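# Do they really need to see 62 games before picking an all-star side?

Posted by **Grorumgate_Fan**, 8/9/19

Our club (Pirkstead, second division, men's baseball) has been told that the league all-star side will be picked on season stats alone this year. No coaches' vote. To qualify, a pitcher needs 62 innings and a batter needs 70 plate appearances.

I don't buy it. Our best arm by a mile missed February with a crook elbow and will end up about six innings short. Meanwhile a bloke at Ditow who gets belted every second weekend will qualify because his team has no one else to throw. The league reckons this is "fairer". Fairer to whom?

Is there any way to get a player considered under the minimum? And has anyone seen a stats-only selection produce a decent team? I've been watching this league for 21 years and I have my doubts.

---

**Norbert Gál**

Short version: read your by-laws before you write to anyone. Most leagues I've dealt with have an injury clause, and most clubs never use it. You generally need a note from a physio or doctor and a letter from the club secretary, and both have to be in before the final round. After that you're wasting your stamp.

On the bigger point, I wouldn't get too misty about the coaches' vote. I sat in on a few of those. Every coach put up his own blokes, then traded favours for the last couple of spots, and one year we sent a side away with three catchers and one left-handed bat. The numbers can be silly but at least they don't owe anyone a beer.

What I'd question is which numbers. If it's wins and ERA, forget it. Half the earned runs in second division depend on who's holding the pencil. I once saw a ball go straight through a shortstop's legs and get scored a double, since the hitter was the scorer's nephew. Strikeouts and walks are harder to fiddle, so ask whether they'll look at those.

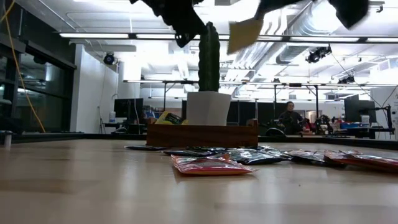
Norbert, with respect, strikeouts and walks depend on the umpire, and anyone who has played at Ditow knows the plate there is as wide as a ute. So I'm not sure your numbers are any cleaner than the others.

I'd also want to know who checks the scoresheets. Ours go in by email and as far as I can tell they get typed straight into the website, mistakes and all. My own batting line had me playing a game I wasn't at — went two for four, too. Best day I had all year.

---

**Norbert Gál**

Fair enough on the strike zone. It's still the same zone for both pitchers on the day, which is more than you can say for the scorer. Walks per innings over a whole season will sort out most of it.

---

**lagos_lefty**

just let him miss it?? it's a second div all star game. half the blokes picked pull out anyway and then they ring round for fill ins the night before. tell your pitcher to keep his phone on

also 70 plate appearances is nothing, you'd get that by turning up

---

**Grorumgate_Fan**

Thanks, I think. Found the by-laws. There is an injury clause, but it says the player must have been "available for selection in the majority of rounds", and it doesn't say whether washouts count as rounds. We had plenty of those. I've emailed the league to ask and won't be holding my breath.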